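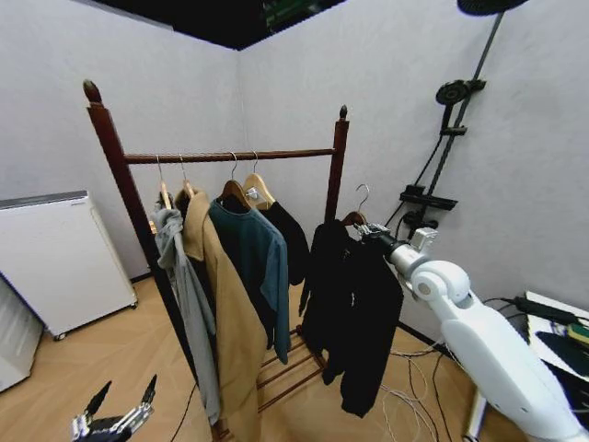 Student Projects > Robotics > Clitonbridge Lab > Reports

Search reports and posters

Setting Up and Looking After the Wardrobe Cell

Our team took over the wardrobe cell at Clitonbridge this January, and we loved almost every minute of it. The job was to get the robot hanging clothes reliably and to write down how to keep it that way. Our cell is number 1209 on the equipment list, so that's the number on all the log sheets.

Setup

The rack comes first! It stands at an angle near the corner, and the whole rail has to be within reach of the arm with the gripper. We found out early that even a small shift of the rack throws off the hanging position, so we now check it before every session. The rail has a turned, slightly twisted surface, and hooks can settle into the low spots. We teach the approach from above with the gripper holding the hanger by its hook (grabbing the wood let the whole thing swing far too much).

We practice with a hooded sweatshirt, a long coat, a sweater and a jacket. The coat is the hard one to hang next to, as it's wide and long and loves to catch a neighboring sleeve.

Routine care

Before power-up: wipe the gripper fingers, look over the wrist camera, and follow the cables under the arm with your eyes all the way down to the floor. After power-up: home both arms, then open and close the gripper 12 times with nothing in it. On Wednesday we also check the mounting screws and the joints of the multi-fingered hand.

The repair

In week 2 the gripper started letting hooks slip. We suspected the software and spent a whole afternoon on it, but the culprit was a worn finger pad. We fitted new pads from D'Amico, redid the grip calibration, and then ran 13 hangs in a row without a drop. There was cheering!

Still to do

The floor cables need a proper cover, and the Hindham group has asked for a copy of our Clisness settings file, so we're cleaning up the comments in it first.

2 comments | 13 shares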